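Karting season starts at the wrong end of the year

Posted 16 February 2025

So I did it. After a whole winter of saying I was done with racing anything with an engine, I signed up for the endurance series at Zapata again. Same team, same kart class, same sore ribs by the first lunch break, I'm sure.

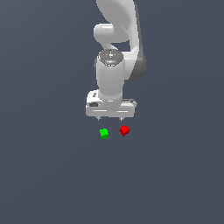
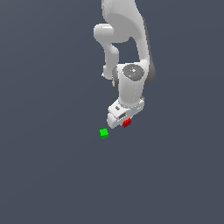
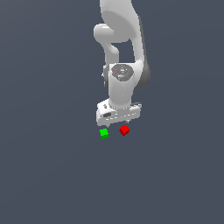
White robot arm on a gray background, three renders.

For anyone new to the blog, Zapata is the outdoor track I keep going on about, the one with the long downhill right that everybody brakes too early for (me included, every single lap of my first year). The endurance rounds run 6 hours with four drivers to a team, and you have to share the seat time out fairly evenly or you get a penalty. Sounds simple! It is so much more work than sprint racing, and I love it.

Our lineup is me, Usha Rodrigues, Nipon Sangkhawat and, new this year, Tineke Boersma, who we pinched from the Skukden team after they folded. I'm still a bit amazed she said yes. Tineke is quick, properly quick, and she's also about a foot taller than me, so now we have the seat problem. Anyone who has done driver changes knows the seat problem. I drive with a padded insert and she can barely get her knees under the wheel, and every swap means pulling the thing out and throwing it over the barrier while the clock runs.

We had our first practice in January and it was freezing. The tires never came in, at least not for me. I went out first and half spun at the hairpin on my second lap, caught it, felt very pleased with myself, and then fully spun at the next corner. Nipon was on the pit board and he just wrote a question mark on it. Fair enough.

The bigger argument has been about who starts. Last year I started every round, mostly from habit, and looking back at the lap charts I gave away places in the opening stint almost every time. I'm cautious in traffic. I don't like the first couple of corners with everybody three wide and cold brakes. Usha loves it, the maniac. So the plan now is Usha starts, then me, then Nipon, and Tineke brings it home. I was grumpy for a day or two about that – I like being on the grid! – but a second stint suits me. The field has spread out and I can just put my head down and do laps.

Money, since somebody always asks. Our share of the entry and tires for the opening round came to 1226 dollars for the team, and then everybody put in another 200 for the spares box. I know it's cheap next to car racing. It still made me wince. We're making last year's chains do for practice and I've been told I'm not allowed a new helmet until my old one is out of date.

Oh, and gloves. I switched to the Flitum ones over the winter and I'm not sure yet. The grip is lovely but the seam on the left thumb sits right where I hold the wheel, and after a long stint I had a blister the size of a pea. Abimbola Akpan from the Pitden team swears they break in. He also swears by driving in hiking socks, so I'm taking it with a bit of salt.

What I really want this year is a clean race. Last season we had a stop-go for speeding in the pit lane (Nipon), one for a short driver change (me, I misread the clock) and one for crossing the exit line (me again, sorry). Add those up and we lost more time standing still than we ever lost on track. So Sunee Suksawat is going to run our stops with a stopwatch and a whistle, and she has already made us practice in her driveway with a dining chair standing in for the kart. I banged my shin on it twice.

Next practice is in a couple of weeks if the weather behaves. I'll put the lap times up afterward, unless Tineke is a full second faster than me, in which case you'll have to wait.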